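lever policy update, sim only for now. 219 rollouts overnight, same panel every time, start pose jittered

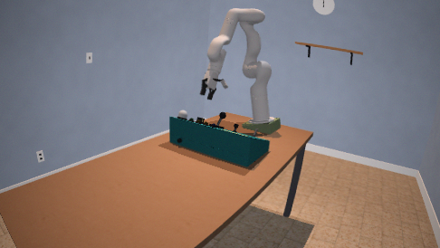

Tymofii Semeniuk asks if we randomize the panel position too. Not yet, only the arm. panel shift goes in next, in April

2/ trick was dropping the dense reward. just success/fail plus 22 demos mixed into the buffer. trains slower, way less weird hovering

3/ fails were nearly all on the lever. button is basicaly solved

4/ Erby code cleanup first, then relase. dont ask me when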